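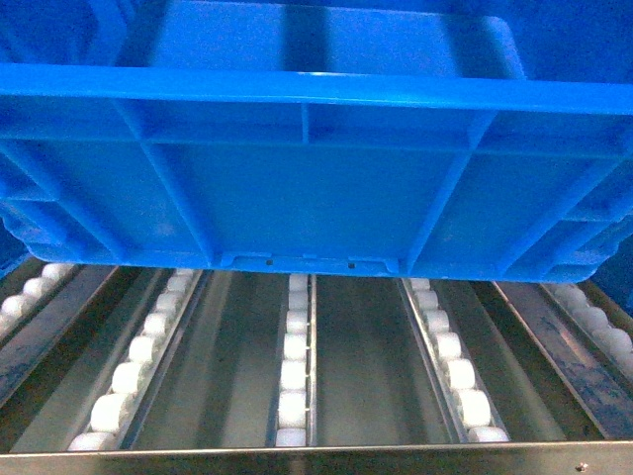
Crates hanging up on gravity roller lanes, what pitch do you use?
Warehouse Floor > Picking and Storage

retamal_dock
We put in a bay of carton flow lanes in May for small parts. Plastic crates go in the back, pickers take them from the front. Loaded crates run fine. Empties and light ones stop partway down and somebody has to reach in with a broom handle. The slope is set where the installer left it. I measured a drop of 7 inches over the full lane, and the lanes are 12 feet. Before I start moving beams, what are other people running for light plastic crates on narrow roller tracks?

palletjack51
What does the bottom of the crate look like? That matters more than the slope. If it has ribs or an open grid underneath, the rollers drop into the gaps and it stalls. A flat bottom with a smooth lip will go on almost any pitch.

retamal_dock
Two kinds mixed together. The older ones have a flat base. The newer ones are Rirkura and have a grid on the underside. I hadn't looked at which ones were stopping. Will check tonight.

Hae-won So
I would not mix them in the same lane whatever the slope is. We did that for a year. You set the pitch for the slow crate and then the fast one hits the front stop hard enough to throw parts out. Pick one crate per lane and label the back of the lane.

tronov_fan
Just add slope. We went to an inch per foot and stopped having hang-ups the same day. Everyone overthinks this.

palletjack51
An inch per foot with a full crate of fasteners is asking for broken end stops. What weights are you running?

tronov_fan
Mostly packaging inserts, so light. 20 lb on a heavy day.

palletjack51
Then it works for you. He said small parts. Ours go to 51 lb and at that pitch we were replacing stops every month.

Hae-won So
Agree with palletjack. Also check that the tracks are all at the same height across the lane. If one is a little proud the crate rides on it and turns, then a corner catches the divider. Lay a straight level across the tracks at the back, middle and front. Do this before you touch the beams.

retamal_dock
Checked. Nearly all of the stuck ones were grid bottoms, so palletjack was right about that. The level showed one track sitting high in the middle on two of the lanes. The clip wasn't seated on the cross beam. Pushed it down and those two lanes are better, but empties in grid crates still stop.

dock_door_9
You can get a stick-on slip sheet for the bottom of the crate. Famedby sells one cut to size. We did a batch and they hold up if you clean the plastic first. They don't hold up in the wash.

tronov_fan
That's a lot of labor when you could move a beam up one hole.

dock_door_9
How many crates does he have? If it's fifty, do the sheets. If it's a thousand, move the beam.

retamal_dock
1,513 on the last inventory, both kinds. So no slip sheets.

Hae-won So
Then sort them. Flat bottoms in the flow lanes, grid bottoms on static shelf. You don't have to buy anything.

palletjack51
And clean the rollers. Tape and label scraps wind around the axles and you get one dead roller that stops every light crate in the same place. Spin each one with a finger. Any that don't coast, pull and swap.

retamal_dock
Found four dead ones, all in the same lane, all with stretch wrap on the axle. Going to sort the crates over the next couple of weeks and raise the back beam one hole on the light lanes only. Heavy lanes stay where they are.

tronov_fan
So you did add slope.

retamal_dock
On three lanes, yes.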